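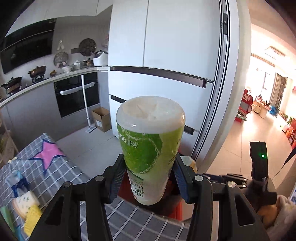
Keeping home-grown pears and apples past Christmas – what are you all wrapping them in?

Search the boards Search Advanced Go

We use cookies to remember your login and to see which boards get read. By continuing to browse you agree to this. OK

Home Fruit & Orchard > Storing and Keeping

porchpear
Posted Wednesday, October 24, 2018

Hello everybody, I've been reading along for a couple of years and finally have enough fruit to need some advice, so please bear with me because I do tend to go on. We bought our place outside Nulholm five years ago and it came with an old row of pears and a few apples that the previous owners had mostly let go. We're up at 800 feet and the frost comes early, so everything gets picked in a bit of a rush. This fall the trees went a little crazy. I put every box on the bathroom scale as it came in (my husband thinks this is hilarious) and we ended up with 253 pounds, and that's after the deer had their share.

The pears are Lemine, or at least that's what the tag wired to the oldest tree says. They're hard and green when you pick them and they don't get good until they've sat for a while. The apples I have no name for. They're red on one side and a dull yellow on the other, very crisp, kind of sharp. Last year I put everything in the same big plastic tote in the basement and by Thanksgiving the bottom half was soup. I cried a little bit, I'll admit it.

So this year I want to do it right. I have a cool basement room with a dirt floor and one small window, some shallow wooden crates, and a whole lot of newspaper. My questions are: do I wrap every single one? Do pears and apples go in the same room? And does anyone still bother with those old-fashioned tissue wraps, or is that just for looks?

Thank you in advance, and thank you to whoever wrote the thread on pruning neglected trees, it saved us.

cellar_dwight
Replied

Welcome porchpear! 253 pounds is a lovely problem to have.

Shallow crates are right, so you're already ahead of last year. One layer, two at the very most, stems up for the pears. The tote is what got you. Fruit breathes, and in a closed plastic tote all that moisture has nowhere to go.

Newspaper is fine. My parents used it, and I use it, and the apples don't know the difference. Tear the sheets in quarters, set the apple in the middle, bring up the corners and give it one twist. You aren't trying to make a tight package. You just want a layer of paper between one apple and the next, so when one goes bad it goes bad by itself. I do mine in the evening with the ballgame on the radio.

Keep the pears away from the apples if you can. Apples will hurry the pears along.

Mwangi Nyanda
Replied

I agree with Dwight about the crates and will cheerfully disagree with him about newspaper, as I do every October. I don't care for how the ink comes off on pale fruit, and newspaper gets limp in a damp room. With a dirt floor you're going to have a damp room. I ran out of patience with it years ago and went over to padding instead of wrapping.
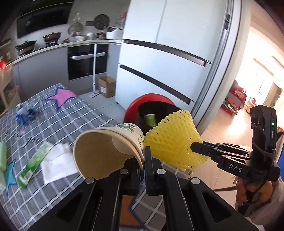
Pears bruise from their own weight long before they're ripe, and you won't see the bruise until it's already brown underneath. What they want is something soft around the widest part, where they knock against the neighbor, with plenty of air getting through. I save the foam fruit sleeves from the grocery store all year long. The stretchy yellow mesh kind, open like a honeycomb and flaring out into a cone with a scalloped edge, is my favorite, and I slide each pear in with the neck sticking out of the wide end so I can press it with my thumb without unpacking anything. My sister saves them for me too, and so do two of the ladies at the library, so by picking time I've got a pillowcase full. I wash them in a sink of warm soapy water and dry them on the rack, and they go for several seasons before they start to crumble.

I wouldn't spend them on the apples. A good hard keeping apple doesn't need it.

porchpear
Replied

Oh, I love this. I've been throwing those sleeves away my entire adult life! I don't think I can round up enough for this year's crop but I'm going to start my own pillowcase.

Mwangi, do you leave the sleeves on when you bring the pears upstairs to ripen?

Mwangi Nyanda
Replied

I take them off. I like to see the whole pear once it's on the kitchen counter, and the color change on a Lemine is quick when it comes. Go to bed with a green one and wake up with a yellow one, practically.

grumpy_in_zone5
Replied

I'm going to be the sour note. I think all this wrapping is a lot of fuss. I've got 12 trees and I would be wrapping until spring. I lay my apples out on slatted shelves, not touching, no paper, no foam, no lullabies, and I go down every Sunday with a bucket and take out whatever has turned. You can see every apple at a glance. When they're wrapped up you can't see a thing until the smell tells you.

Also, plastic foam in a food cellar strikes me as a funny thing to be recommending. It sheds.

cellar_dwight
Replied

Grumpy, you also have a cellar the size of a bowling alley. Most of us haven't got the shelf room to lay everything out without touching. If I did it your way I'd have apples up the stairs and into the hall.

I'll give you the point about seeing them, though. I do lose a few every year that I'd have caught if they were bare.

grumpy_in_zone5
Replied

It's a fair-sized cellar, I'll give you that one back.

ruthanne_k
Replied

Can I put in a word about cleaning up before you store anything? I know it's dull, but I think half the trouble people have in storage starts with last year's mold still sitting in the corners of the crates.

Every September, before a single apple comes off the tree, I carry all my crates out to the driveway and scrub them. Hot water, a glug of plain white vinegar, and a sponge with a rough side to it for the corners. I get down in between the slats and I do the undersides too, because that's where the drips dry on. Then they stand in the sun all day, turned once after lunch.
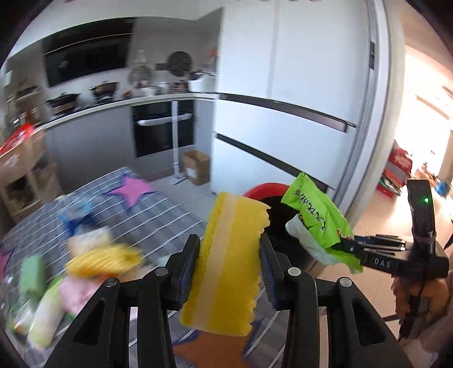 After that I do the shelves and the door handle, and I sweep down the cobwebs, and I leave the little window open for a good long airing. It takes the better part of a weekend and I complain the whole way through it. But the year I skipped it (new grandbaby, I was in another state) I lost nearly all my Skallons before New Year's, and those are apples that ought to see you into March without any help.

One thing I don't wash is the fruit itself. There's a natural bloom on the skin and I leave it right where it is. Wash it when you're ready to eat it.

porchpear
Replied

Ruthanne, I didn't scrub anything. The crates came out of the garage and went straight down. Is it too late? Should I take it all out again?

ruthanne_k
Replied

No no, honey, don't haul it all out. If the crates look clean and smell like wood, you're probably all right. If one smells musty, empty just that one and give it a scrub and let it dry before you fill it back up. Put it on your list for next September.

Kheri Rotich
Replied

I'll chime in on the two-room question, as it hasn't had much of an answer yet. I help out in the fruit sheds at the Mwakalinga place a few miles down the valley from me, and they keep pears on one side of a solid wall and apples on the other. At home I don't have a wall, so I keep the pears in the coldest spot I've got, low down by the outside wall, and the apples go across the room, up higher and close to the vent. It isn't perfect. The pears still come ready sooner than they would on their own, but I get them spread over a couple of months and that's enough for my family.

If your room has only one window, porchpear, put the apples under it and crack it on the cold dry nights.

On damp, I do something a bit different from everybody else. Some people mist the floor or set out pans of water, and with a dirt floor I'd guess you won't need to. My trouble is the opposite, everything dries out and the apples go wrinkly by January. So for the ones I want to keep longest I use clear plastic bags, the thin kind, left open at the top and with holes poked in them.
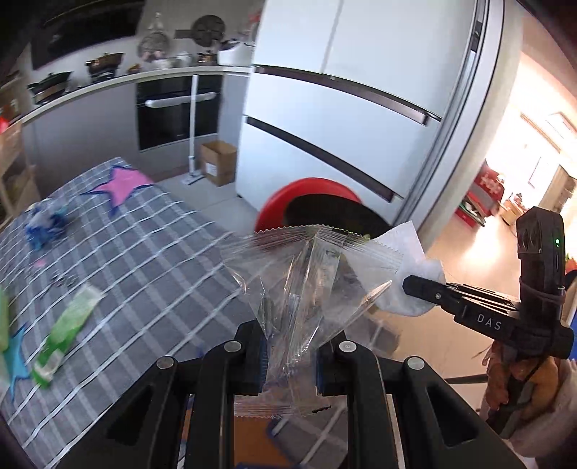

The holes matter more than the bag does. I use a paper punch and go through the folded bag a few times, and then I put in just enough apples to cover the bottom, with the neck folded over loosely. If you see fog on the inside, there aren't enough holes, so punch some more. They keep their snap beautifully that way. I had some last year that were still good for eating out of hand when the peas were going in.

cellar_dwight
Replied

I tried the bags one winter and had mold in every one of them. Though I'll confess I may have been stingy with the punch.

grumpy_in_zone5
Replied

Foam and bags. We started this thread getting the poor woman out of a plastic tote.

Kheri Rotich
Replied

Ha! You have me there. But a tote with a lid snapped on is a very different animal from an open bag with holes all through it. Try one bag, Grumpy. One. Put it at the end of your bowling alley and see how it's doing at Easter.

grumpy_in_zone5
Replied

I'll try one bag. If it rots I'm posting about it in this thread every day until summer.

Mwangi Nyanda
Replied

Back to the red and dull yellow apples for a minute – porchpear, cut one across the middle and tell us what color the flesh is and whether it browns fast. A sharp, crisp one that ripens late is very often a keeper, and it'll probably sweeten up in the crate. If so, don't judge them until December. Eat the little ones and anything with a missing stem first. The big ones look like the best of the bunch but in my experience they're always the first to go.

porchpear
Replied

I just went down and cut one! The flesh is cream colored, with a bit of green right under the skin, and it hadn't browned at all by the time I'd finished my tea. It made my eyes water a little, it's that sharp.

So my plan is this. Pears down low by the outside wall, in the few sleeves I can scrounge plus some torn-up newspaper between them. Apples under the window, a third of them wrapped Dwight's way, a third bare like Grumpy's, and some in Kheri's bags, and I'll put a piece of masking tape on each crate so I remember what I did. Ruthanne, I sniffed every crate and two of them are getting a bath tomorrow.

My husband wants it noted that he's building a shelf.

ruthanne_k
Replied

Tell him to leave gaps between the boards, and to make it deep enough for the crates. Mine didn't, and the crates have hung over the edge by an inch ever since.

Related threads
Pruning neglected pear trees: where to begin (376 replies)
Is my Skallon ripe? Testing by seed color
Deer and windfalls, again
Dirt floor basements: too damp for squash?
Best use for bruised pears, besides butter
Mouse-proofing a wooden crate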